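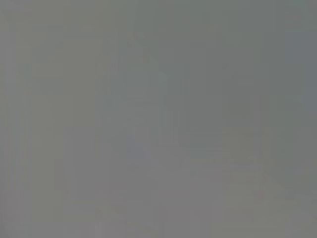
I've had the same argument with my friend Chaimae Kabbaj since September, and I'm going to lose it in public now. She thinks the away goals rule should have died years ago. I miss it every single time a two-legged tie drifts into extra time.

Take Wadano against Gonar on Monday. Wadano lost the first leg at home 2-1, then won 1-0 over there. Under the old rule Gonar go through on their two away goals and everyone is in bed by eleven. But think what it does to the last half hour! Wadano would have had to keep coming, with their left back playing as a winger, and Gonar would have known one more goal against them changed everything. What we got was two tired teams passing it sideways from the 67th minute on, then extra time, then penalties – and I hate penalties.

Chaimae says the rule made home sides scared in the first leg. Fine, sometimes it did. I sat through plenty of 0-0s with seven defenders behind the ball. I still see those games, though, and now the second leg is slow too.

Shaimaa Benmoussa wrote in her column that away fans travel for the day out and couldn't care less how goals are counted. I don't buy it. I've stood in the away end at Abou Zeid with 50 other people in sideways rain, and when we scored that one scrappy goal we went nuts because it was worth more than theirs. We lost 3-1 and sang all the way back to the bus.

Bring it back for the quarterfinals at least and see how it goes. Nanard play their first leg at home next, and I already know they'll sit on a draw.

7 comments
Share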